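Soaking oats overnight, does it really do anything?
Forum: Whole Grains and Home Milling

oatmeal_at_dawn
Jan 12, 2020
Hello everyone, and thank you for all the kind answers on my rye question back in October! I've been soaking my rolled oats overnight with a spoonful of plain yogurt, and my stomach is so much happier for it. My sister-in-law says I'm fooling myself and that oats are oats. Has anyone here read up on the phytic acid side of it?
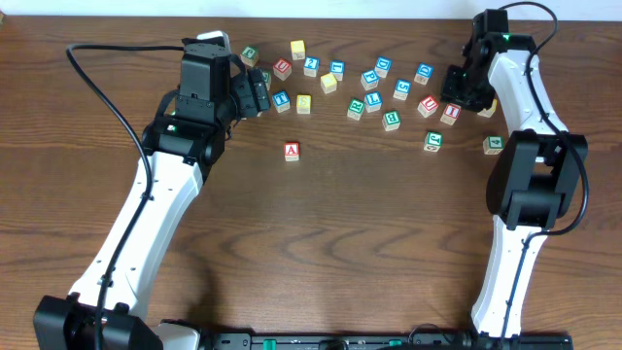
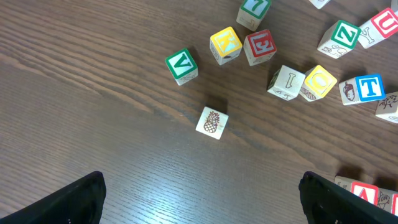

Alphabet blocks on a wooden table in both.

kurnus_mills_fan
Welcome back! I think you're both a little bit right. Oats have plenty of phytic acid but very little of the enzyme that breaks it down, and most rolled oats have been steamed, so what enzyme there was is mostly gone. I stir a tablespoon of fresh rye flour into the bowl before it sits (I use the Kurnus, but any fresh rye will do) and leave it on the counter, covered, for the night.

buckwheat21
I have to disagree, in a friendly way. If you eat a varied diet, the minerals you'd gain from one bowl of oatmeal are hardly worth fussing over. I soak mine too, but only for the texture, and in the fridge, because I don't care for dairy sitting out in a warm kitchen.

kurnus_mills_fan
Fair point about the dairy! I use a squeeze of lemon in place of yogurt, I should have said so. But the cold slows everything down, so in the fridge I'd expect you to get softness and not much else.

Gemov_granny
I've gone back and forth on this for years, dears. Soaked oats sit easier with me, and I've quit trying to prove why. Do go easy on the rye, though, I once put in 25 grams for a single bowl and it turned to paste.

oatmeal_at_dawn
Oh, this is all so helpful! I'll try one spoonful of rye and lemon tonight, and the plain fridge kind after that. Does the rye have to be freshly ground, or will the bag in my pantry work?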